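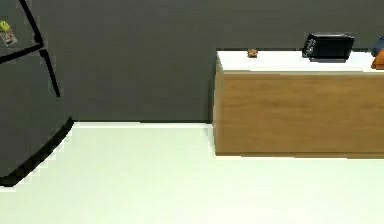

Figure 1. Kitchen scene from the simulator: refrigerator at the left, counter with toaster at the right.

Plotstead Project, Progress Report to Clulgate
Work package: perception and task planning software
Prepared by Iman Berrada, 03/08/2018

1. Summary of the period

In this period we finished the first full connection between the perception module and the task planner. Until now the two parts were tested separately, with object positions given to the planner by hand. Now the planner takes its input from the perception module, and the complete chain runs without manual steps in simulation. The navigation part is on schedule. The grasp planning part is behind, and I explain the reasons in section 4.

All results in this report are from simulation. No tests on hardware were planned for this period.

2. Perception

The main work was on the segmentation of large appliances. The kitchen in Figure 1 was difficult for us, and we kept it as a fixed test case. The refrigerator door is nearly the same dark gray as the wall, and our old method, which depended mostly on color edges, joined the two into one region. As a result the planner received no refrigerator at all, and the task was stopped with the message "target not found".

We changed the method in two ways. First, the depth image is now used together with the color image from the beginning, and not only for correction at the end. Second, the long black handle is searched for as a separate part, and when it is found it supports the decision that an appliance door is present. With these changes the refrigerator is found in this kitchen from all 20 of our standard viewpoints. With the old method it was found from 8.

The small objects on the counter are still a weaker point. The toaster is detected well from the front. The small brown item near the left part of the counter is often given the wrong class, and at longer distance it is sometimes lost. Objects which are only partly inside the camera view, like the orange one at the right border, are now marked as "incomplete", so that the planner asks for a better view before it uses them.

3. Planning and navigation

The planner can now ask for a new viewpoint when the information is not sufficient. This function was requested at the last review meeting. It is working, but it is slow when several objects are uncertain at the same time, because each object makes its own request. We will group these requests in the next version.

For navigation we ran 998 episodes with random start positions. In 113 of them the base did not reach the goal position. We looked at each of these cases. The largest group came from the open space between the refrigerator and the counter. The cost map treats this gap as free floor, and the path planner tries to enter it also when it is too narrow for the base with the safety margin. The correction is simple and is already in the test branch, but the episodes have not yet been repeated with it.

4. Delays and problems

Grasp planning is delayed. The library we received from the Tahiri group uses a different convention for the hand coordinate frame, and we noticed it late. The conversion is now written, and unit tests are in place, but the integration with the planner has not started.

The second problem is smaller. The object outlines in the rendered images show visible steps, for example along the black base of the refrigerator. The segmentation network may learn these steps as a feature, which would not help us with real images. We are comparing training with and without smoothing of the edges and do not have a clear result yet.

5. Plan for the next period

Repeat the navigation episodes with the corrected cost map.
Group the viewpoint requests in the planner.
Start the integration of grasp planning.
Add the second kitchen set from Dondside to the test cases.

We ask Clulgate to agree to move the grasp planning milestone to the end of September. The other milestones stay as they are, and no change of the budget is requested. The updated schedule will be sent separately when we have your answer on this point.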